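### 3.2 Home sessions and floor coding

Players in the Leite league trained with their clubs on weekdays and were asked to complete the ankle and landing program at home on days without practice. The program consisted of single-leg stance, a forward reach in stance, and a low two-foot hop with a held landing. No ball was used. Each home session was logged in the Flellow app, where the player entered the start time, the exercises completed, and a rating of effort on the same scale used after games.

The raw log held 3630 home sessions. We removed 423 of them before analysis. Most of the removed entries were duplicates created when the app lost its connection and sent the same session again. The rest had no exercise marked, or had a start time that overlapped a club practice or a scheduled game. Sessions that were short but otherwise complete were kept, as we had no basis for setting a minimum duration. Entries made on the day after the session were also kept if the player had entered a start time by hand.

Floor type was recorded separately. At enrollment, players named the room in which they expected to train and chose a surface from a fixed list. The list was revised once in April, when "stone or tile" was split from "wood or laminate". Players enrolled before the revision were contacted again and asked to choose from the new list – those who did not respond were coded as unknown and are excluded from the surface comparison, though they remain in the adherence counts.
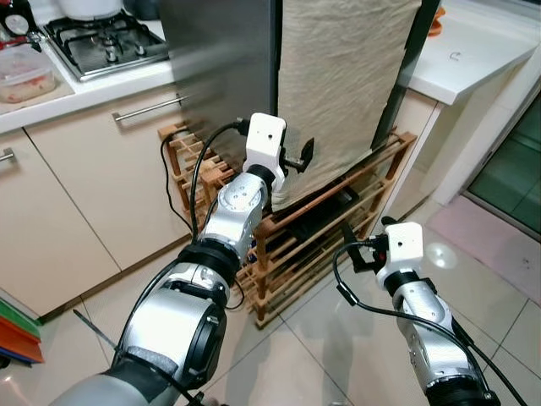

Coding of the surface followed the room description and was done without access to the injury records. Two coders worked independently and settled differences by discussion. Hard floors without a mat were placed in one group and carpet or matted floors in the other, with wood treated as hard unless the player reported a mat. Room size was not coded. It may still matter for the hop, where a player in a narrow room is likely to shorten the movement, and we return to this in Section 5.

Footwear was harder to classify. Players were told to train in the shoes they wore for club practice, but the app did not ask about shoes until after the April revision. For earlier sessions we have only the answer given at enrollment. We therefore report footwear as a player-level variable and do not use it to adjust individual sessions.

Landing load was measured only at the club. Players from the Cavetti squad performed the same hop on a Konance pressure mat before practice, giving about 2000 usable landings. A landing was usable if both feet were on the mat at contact and the held position was kept until the signal. The mat was placed on the court floor at the same spot near the baseline throughout the season. These values describe landings on one surface and cannot be read as estimates of load at home. They serve here to check whether players who logged more home sessions also landed with lower peak pressure at the club.

Adherence was defined as logged sessions divided by days available. A day was available if the player had no club practice, no game, and no reported illness or injury. Travel days were counted as available – this lowers the figures for players on road trips, and an alternative definition that drops those days is given in the supplement.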